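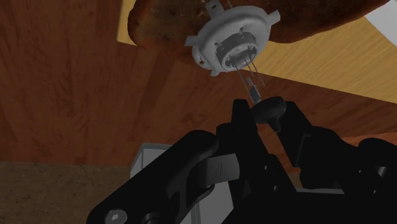
Bulb base from underneath, pins and all (render).

Saturday, late. Supposed to be sorting clips for the Pludel gossip archive, and of course I got sucked into the Muli breakup thing again! Myrto tagged 82 posts, and 25 of them are the same quote from his radio interview (the "we still share the dog" one). I merged those. She hasn't said a word since March, so her folder is basically empty – five items, all from fans. Upendo wants "split" and "divorce" kept as separate tags, which I'm fine with, but the Sterkville wedding stuff is still under both. Ask Mwajuma before I touch it. Rerun the duplicate check Monday.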